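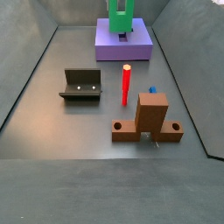

Sorting out the grey bin

I spent most of Tuesday evening on the toy shelf, which had reached the point where lifting one thing down brought four others with it. The grey bin is the one I started with. It is shallow with sloping sides, so you can see what you have without tipping it all out on the carpet.

The rule I settled on is that it only takes chunky pieces. The purple block with the square hole in the top lives at the back, and the tall green piece goes with it. The slim red peg stays in there too. I had been keeping pegs in a separate tub, but they were always in the wrong room when someone wanted one.

Puzzles have moved to the bottom shelf, in zip bags with the lids cut off the boxes and tucked in behind. I got 15 of them into the space where five boxes used to sit. The two with missing pieces are in a carrier bag by the door and I will decide about those later.

Marijke Hermans lent me her label maker and I used it on the shelf edges only. Labels on the bins themselves peel off ours within a week. Jyoti says to go over them with clear tape, so I may try that on the cars and the farm animals.

Still to do: the dressing-up box, the crayons, and whatever is down the back of the unit. I pulled it out far enough to see a sock and a lot of fluff and pushed it back again.

If anyone in Padthorpe wants a set of foam letters with no E, they are going to the charity shop in March otherwise. Leave a comment or ask me at pick-up.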